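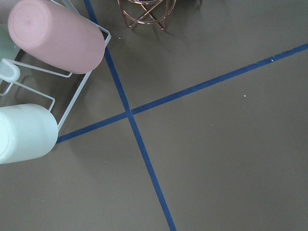
Student Robotics
Search this site Search

Clulto table-laying entry: progress to June 30, 2021

The club's entry for the October round of Clulto has moved on from single objects to full table layouts. Each run starts with cups, plates, fruit and racks set out on a taped table, and the arm is given one item to move into a named zone. Cups lying on their sides remain the hardest case - the grasp planner, Velodari, was tuned on upright ones and still picks poor angles near wire racks.

The team has logged 300 runs so far. Of the last 51, most failures came from the approach path, with the grip itself holding well. A slower approach over the final 4 cm is now being tested. 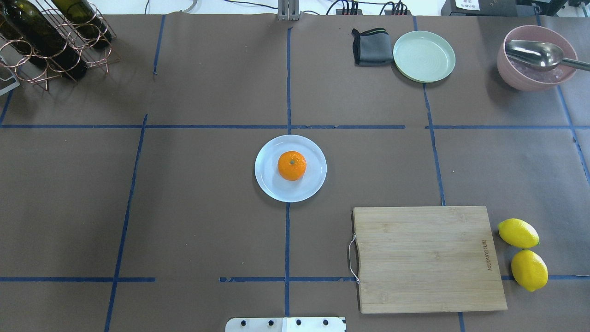

Fruit is easier, as a mandarin on a plate can be taken from any side. Lemons next to a cutting board need more clearance, and the planner now checks for this before closing the fingers. The Seneviratne workshop will be open to members on three evenings before the summer break. Anyone wishing to help with labelling should read the setup notes first - the tape lines are used for calibration and must not be lifted.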